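Makwood wants to rent you a pair of hands

The kit comes in two flight cases and the first thing out of the first case is a roll of tape. Yellow and black. Then the grippers, in foam, left and right. Then cables. Then more cables. Eylül Soylu has unpacked so many of these that she talks the whole way through it and doesn't look down once.

She runs field setup for Makwood, which is a small outfit with a simple pitch. You want a robot that handles laundry, or packs a bag, or whatever your thing is. You need recordings of people doing that thing. Makwood rents you the grippers, the station, the software and, for the first two days, Eylül. The kit is called Batano. You pay by the week.

I had it for most of May.

What you get

Two hand-held grippers, wired. A table frame in aluminum extrusion that bolts together with one hex key (supplied) and a second hex key (not supplied, bring your own). A pale board for the work surface. Curtains. A laptop with the recording software on it, called Toprak for reasons I never got to the bottom of. A box of props, if you tick the props option: basket, cloths, cups, the usual.

Setup time on the sheet says one morning. Ours took until four in the afternoon, and an hour of that was the curtains. Rails go up fine, hooks are fiddly, the cloth is heavy. Get two people on it.

Once it's standing it feels solid. I leaned on it. Selim Polat, who did most of the recording with me, leaned on it harder. No wobble at all.

In the hand

The grippers are lighter than they look and the trigger is good. Short pull, firm, you know when you've closed. Fingers are small, which I grumbled about on day one and stopped grumbling about by day three, becuase small fingers get into a fold and big ones don't.

Weak spot is the wrist. You hold them out in front of you, elbows up, and after a long session the forearms know about it. Selim did sessions of 100 takes and needed a proper break after each. I never made it that far in one go. Makwood sells a padded strap as an extra. Should be in the box.

And the cables. They're the right length for one person standing dead center. Step to either side and you feel a tug. Eylül says a longer set is coming. She also said tape them to your sleeve, which we did, and it helped a bit.

The laundry test

We ran three jobs over the month: cups onto a rack, small parts into trays, and cloth. Cloth was the one I cared about. Rigid stuff is easy to pick up and easy to put down, any kit on the market will get you decent takes of a cup. A piece of fabric never sits the same way twice and you have to find your grip on it every time.

So: a basket on the left, a quilted white cloth flat on the right, something soft and gray dropped on top of it in a heap. Pinch a fold, lift, over to the basket. Left hand stands by to help. Reset, crumple, go again. 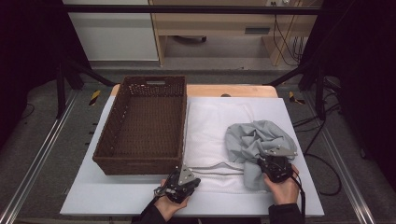 How it recorded

Good, mostly. We logged over 800 takes across the three jobs and threw out a fair few, nearly all of them our own fault. Wrong button, started early, sneezed. Toprak marks a take as bad with one tap and you can redo it right away, no menus. Small thing, saves hours.

Finger position came through clean every time. You can scrub along a take and see precisely when the pinch closes. What you don't get is any force reading. So a light pinch and a death grip look much the same in the file if the fingers end up in the same place. For thin fabric I'd want that. Makwood says it's on the list, no date.

Playback is slow on the laptop they send. Not unusable. Slow. Export is slower, and the progress bar sits at the same spot for ages then jumps to the end. I went and made tea, came back, made more tea.

One proper failure: second week, the right gripper dropped its connection mid session and wouldn't come back. Called the support line at 9 in the evening expecting voicemail, got a person, fixed by half past. Loose connector. Came loose once more the week after and by then we knew the trick.

Against the other one

The obvious rival is the Justumum station, which I had on loan over the winter. Nicer software by a mile. Faster exports, better tagging, and you can compare two takes side by side. But the grippers are chunky and the station is one fixed unit that needs a van and a ground floor room. Batano went up two flights of stairs with me and Selim and some swearing.

For cups and boxes I'd be happy with either one. For cloth I'd take the Batano grippers every time, and put up with the tea breaks.

Cost

$300 a week for the base kit, six week minimum, props and straps on top. Eylül's two days are included, and worth having, don't be brave and skip them. Shipping is both ways on you. The minimum is what will put off small teams. We were done with our list in four weeks and paid for 6. I asked if they'd bend on it and was told they're "looking at it."

Should you

If you're collecting takes of soft, floppy, awkward stuff, and you have a room you can leave set up, yes. If you want to pull it out of a cupboard for an afternoon and put it away again, no, the curtains alone will finish you. Wait for the longer cables if you can wait. Buy the strap.

Selim wants it noted that the hex key thing is ridiculous. Noted. It's a five milimeter.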